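Sash Windows at Okbridge Hall: Repair or Replace?
Student project report, second-year joinery

Why I chose this project

When our tutor asked us to pick a building and follow one piece of joinery work through from survey to fitting, I knew straight away that I wanted Okbridge Hall (I have walked past those windows most of my life!). The hall has 84 sliding sash windows, and by last winter a good many of them were painted shut, rattling, or soft at the sill. Hitlow Joinery won the contract to put them right, and they were kind enough to let me spend time in their workshop from February onward.

My question was a simple one: how much of an old window can you keep before it makes more sense to build a new one?
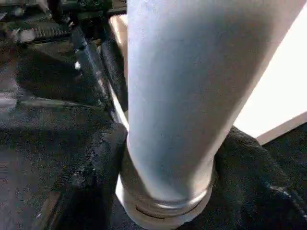
What I found out about the timber

Most of the decay was in the bottom rails and the outer ends of the sills, where rain sits longest. The upper sashes were nearly all sound. The old pine is slow grown, with tight rings, and the bench hands told me again and again how sorry they are to throw any of it away. Where a sill had gone, they cut back to firm wood and spliced in a new piece on a long slope, glued and left in clamps overnight.

Costs came out closer than I expected. A spliced repair averaged $600 per window, and a full copy in new timber came to $659. On price alone the owners could have gone either way, but the repairs kept the original glass, with all its lovely ripples, and that settled it for them.
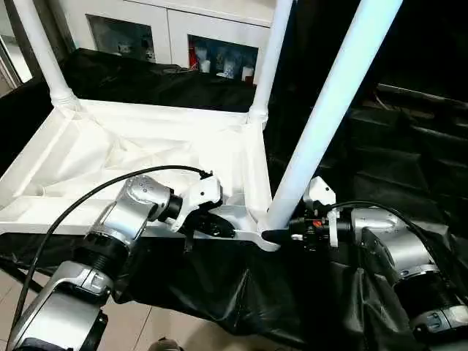 The other thing that took up more of my notebook than I had planned was the draft seals. Radura, who supplied them, recommend a brush strip set into a groove in the parting bead, and I was allowed to cut a few grooves myself on scrap before I was trusted with a real one. My first two wandered badly. By the end I had made over 200 feet of bead, and I was quite proud of the last batch.

If I did the project again I would measure the drafts before the work as well as after, so that I had something firmer than "it feels warmer" to put in this section.

Adebisi
11 August 2026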